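Chapel walk-through before the May retreat: checklist and comments

Done at 7 am with A-yeong Won holding the torch. I love this job, the place is so peaceful at that hour!

1. Candle stands. OK. All 19 votive cups checked for cracks, two swapped out. Sand trays topped up (deep enough now that a taper stands up by itself, hooray).

2. Sanctuary lamp. OK. Chain and hook sound. Please keep using the long-handled snuffer and don't climb on the altar step to reach it.

3. Kneelers. NEEDS WORK. Third pew on the left has a loose hinge and it will catch fingers. Taped up and tagged until it's fixed. 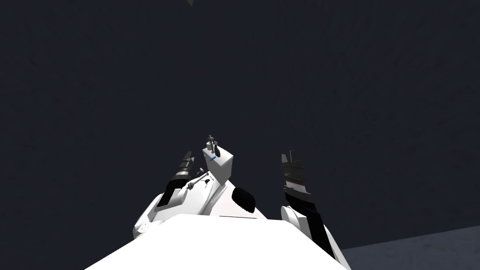
4. Thurible and charcoal. OK. Charcoal lives in the lidded tin, away from the vestments. Ash goes in the metal bucket and stays there overnight, every time.

5. Exits. OK. Both doors open fully. The rack of prayer booklets had crept across the side door again, so we've shifted it next to the font, where it looks much nicer anyway.

6. Heater. OK, but keep altar linens and choir robes a good metre clear.

7. Extinguisher. OK. Gauge in the green, tag current, bracket tight.
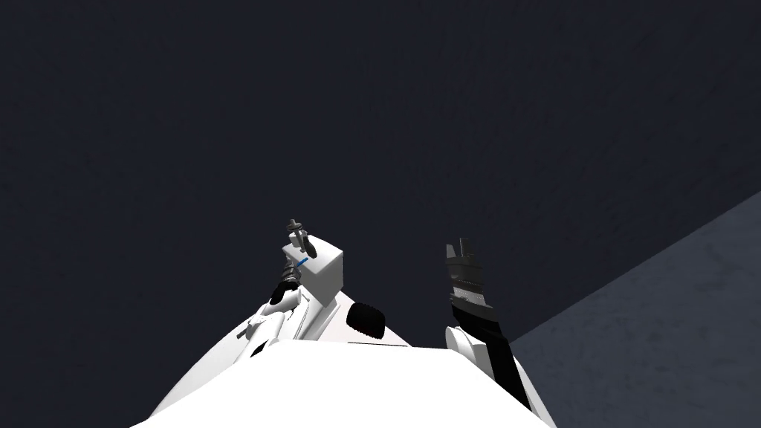 8. Books. The devotional library now has about 2,000 volumes and the top shelf was bowing. Heavy lives of the saints moved to the bottom, pamphlets up top. Shelf still to be screwed to the wall.

9. Holy water font. OK. Floor mat replaced with one that grips.

Items 3 and 8 to be finished before the first night prayer. Signed, Ximena Olivares

Comments

Marg: Can the rosary group still use the left side?
Ximena: Yes, any pew but the third!
Pete T: I've got spare hinges in the shed, will bring them Saturday arvo or sooner.
Col: Love the new spot for the booklets. Found the novena one straight away.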